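Crime & Courts | Long Reads

The Missing Pages of Grarnville

By Despina Makris
12/9/18

When the clerk of the Grarnville county court opened the storage room in August, she was looking for one old divorce file. She found the file, but the folder was too thin. Inside there was the cover sheet, the stamp of the judge, and nothing else.

She took the next folder from the same shelf and it was the same. By the evening she had called the sheriff.

What followed is now the longest investigation in the history of this small court. According to the charge sheet, 3,358 pages were removed from closed cases over 15 years. Most of them were property disputes. The man accused of taking them, a former records assistant named in the papers as Cuadros, has pleaded not guilty. His trial should open next spring.

I spent almost two weeks in Grarnville, and I must say that people there speak about the case very quietly. The court is on the main street, between a pharmacy and a shoe repair shop, and everybody passes it in the morning. Many have a cousin or a neighbor who once had a case there. A retired bus driver told me that he went to ask for his own papers, from a quarrel about a fence, and they were complete. He looked a little disappointed.

The prosecution says the pages were sold. The buyer, in their version, was Tekik, a company that checks land titles for banks and was closed five years ago. With the original papers in its hands, Tekik could know which titles were weak before any other company knew it. Two former managers have agreed to testify, and in exchange they will not go to prison. The agreement was signed in the judge's office and it has one page only.

The defense tells a different story. The lawyer for Mr. Cuadros says the court moved its archive three times, once during a flood, and that no list was made of what went into the boxes. She has asked for the contracts with Starnum, the moving firm, and the court has not given them yet. "My client had a key," she told me. "So did eleven other people."

This point about the keys is more serious than it sounds. Until last year the storage room had an ordinary lock, and the keys were kept on a hook behind the door of the copy room. There was a notebook where you should write your name when you took one. I was allowed to see the notebook. Some months are full of names, and some months are empty - including the whole summer in which, the prosecutor believes, most of the pages disappeared.
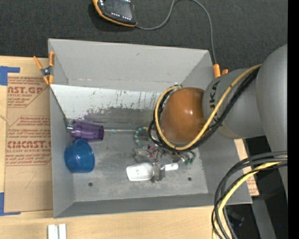
The judge will decide in the new year if the notebook can be shown to the jury. The defense wants it, and the prosecution says it proves nothing. For the families whose files are empty, the court has opened a desk on the second floor, where they can bring their own copies and have them stamped again.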